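# About Conneely Kitchen School

We started out teaching people to cook supper, and all these years later that is still pretty much what we do. Conneely began in the back half of an old dry goods store on the Osport waterfront, with two secondhand stoves, a sink that drained when it felt like it, and a handwritten sign in the window that said "Learn to make soup, Thursday through whenever." The first class filled up with neighbors. The second one filled up with their sisters-in-law, and we have been busy ever since.

We are a small school, and we like it that way. Each class takes up to 24 students, working in groups of 4, so that there is always a teacher close enough to look into your pot and tell you whether the onions want another minute. (They nearly always want another minute.) Most of the people who come to us have never taken a cooking class before. Some have cooked every day for forty years and would like to stop making the same seven dinners. We have had newlyweds, retired bus drivers, college students with one pan to their name, and a good many parents whose kids signed them up and then came along too.

## What we teach

Our main course is called Everyday Table, and it runs in the fall, winter and spring. It begins with knives and vegetables, moves along through beans, eggs, rice and broth, and by the end has you roasting a chicken and doing something sensible with the leftovers. There is a weekend bread course, which has its own loyal following and its own waiting list, and a short summer series on pickles and preserves that depends entirely on what the farms out past Tulex bring us. One year that meant a great deal of zucchini. We printed a whole booklet of zucchini recipes that year and still get requests for it.

We don't teach fancy plating, and we don't teach anything that calls for a tool you would have to order from far away. If you have a decent knife, a heavy pan and a board that stays put on the counter, you can make every dish in our program at home, and that matters to us more than we can easily say. A class is a pleasant evening out, but the cooking is supposed to follow you back to your own kitchen and stay there.

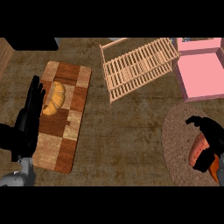 The recipes themselves have come from all over. A fair number were passed along by students, who bring in cards and clippings and the backs of envelopes, and we test every one of them several times before it goes into the binder. The binder now holds 745 recipes, and it has outgrown its covers twice. Anyone enrolled in a class is welcome to sit down with it before the session starts and copy out whatever looks good — we keep pencils and index cards on the shelf for exactly that purpose.

## Where we are now

We outgrew the dry goods store and moved up the hill to the old Nodis Bakery building, which came with wonderful tall windows, a loading door that sticks in wet weather, and a brick oven we spent most of a year learning to use. The bread course has been much improved by it. The neighbors tell us that the street smells the way it used to, and we take that as the nicest kind of compliment.

Twice a year we push the tables together and hold a community supper, cooked by students from the current classes. The last one fed some 80 people, and we ran out of chairs but had plenty of cornbread. You don't need to be a student to come. Bring a dish to share if you'd like to, or just bring yourself.

## Coming to see us

New classes begin in September, and registration opens in the middle of the summer. If you aren't sure which course would suit you, stop by in the late afternoon, when the teachers are getting set up and there is usually something on the stove. Tell us what you like to eat and what you've been nervous to try. Parking is in the gravel lot behind the building, and the side door is the one we keep unlocked.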